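Changes to room bookings and visitor parking at Flekstead

From September, all meeting rooms and shared work areas at the Flekstead site will be booked through a single calendar. The present arrangement, under which the ground floor rooms are held by reception and the upper floor rooms by individual departments, will end on the last working day of the month before. Existing bookings will be carried over and need not be made again.

Staff will be able to reserve a room up to 5 weeks ahead. A booking that has not been taken up within the first quarter of an hour will be released to others. Departments that hold a standing weekly meeting should write to Haziq Kwok in Site Services, who will enter the full series on their behalf. Requests for catering must still be made separately, using the form on the staff pages.

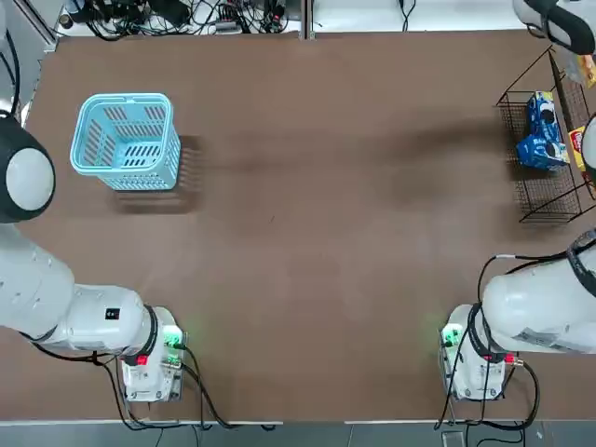 The two large rooms on the upper floor, Valline and Villanueva, will remain open to outside groups in the evenings. The hire charge is unchanged. Groups are asked to return furniture to the layout shown on the wall plan and to leave by 9.30 pm, when the side entrance is locked. Keys should be handed in at the front desk and not passed directly to the next hirer.

Visitor parking will also change. The spaces nearest the main entrance are to be kept for blue badge holders and deliveries, and all other visitors will be directed to the lower car park. Hosts should give reception the name and vehicle registration of each visitor by 4 pm on the working day before the visit. Visitors who arrive without notice will be admitted in the usual way, but a parking space cannot be promised.

A budget of £2,780 has been approved for new door signs and for repainting the bay markings. The signs will show the name of each room, its capacity and the extension number for reporting faults. Work on the bays will begin on a Monday and the lower car park will be closed for 2 days while the paint dries — staff who normally park there should use the overflow area behind the Viltix building. 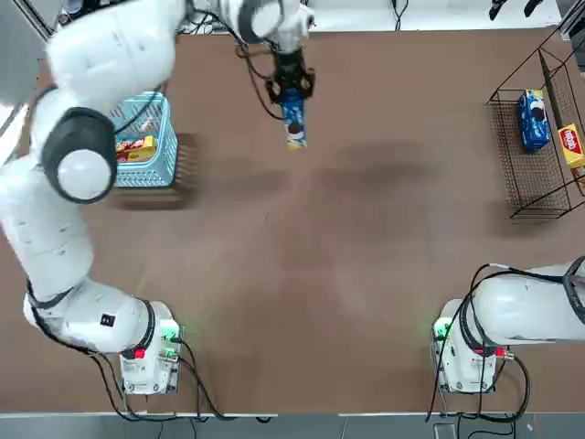
A blue Oreo packet held upright over the table at Flekstead.

Questions about the calendar should be sent to Haziq Kwok. Questions about parking, including requests for a permanent space on medical grounds, should be sent to Adi Yusof. Permits issued under the present scheme remain valid until their printed expiry date and should continue to be displayed on the windscreen.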